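Troltness: the kitchen worktop set

Right, so you've found the README. Have a read before you download anything, it'll save you writing to me later (I do answer, just slowly).

What's in it

Troltness is a collection of short clips of kitchen worktops being cleared. Packets, boxes, cups, cloths, whatever had piled up since breakfast. There are 188 clips from 25 kitchens, and I split off 166 for general use and kept the rest back for checking. Kojo Asamoah did most of the visiting and I did most of the labelling, with a lot of tea.

I started it because every tidying collection I'd come across had lovely bare surfaces with one apple on them, and my own kitchen has never looked like that in its life! I wanted proper heaps, with things leaning on other things and the kettle stuck in behind.

How the clips are sorted

Each clip goes in one of three folders, depending on what's on the worktop when it begins:

packets - mostly wrappers, snack bags and boxes
crocks - mostly plates, mugs and pans
mixed - a bit of everything, and the biggest folder by miles

Please don't email me about a clip being in the wrong folder. Stella Barasa and I argued over loads of them and in the end we went with whoever had labelled it first.

Labels

Every item gets a plain name and a "where it goes" tag: bin, recycling, cupboard, sink or leave. "Leave" is for things that live on the worktop, so kettles, lidded pots and washing-up liquid nearly always get that one. A few things to watch for:

- Cloths are tagged sink if they're on the worktop and leave if they're hanging on a hook or rack.
- Closed boxes count as full, so they go to the cupboard. We didn't shake them to check.
- Paper cups are always bin, even though Kojo's council takes them for recycling and he's still cross with me about it.
- Crinkly packaging gets one label per piece. When a big packet is lying over smaller ones, label the top one first and work down, as you'd need to with this lot by the kettle:
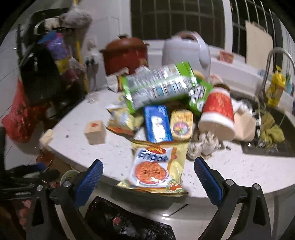 Known problems

Window light is all over the place, and the August clips are the worst for it. Item names are in British English, so it's "crisps" and "tea towel" throughout. Brand names went in as we read them off the packet, spelling mistakes included. I've fixed the ones I spotted.

Omwood, the older version, used a single "rubbish" tag for bin and recycling together. Don't mix the two sets unless you merge those tags first.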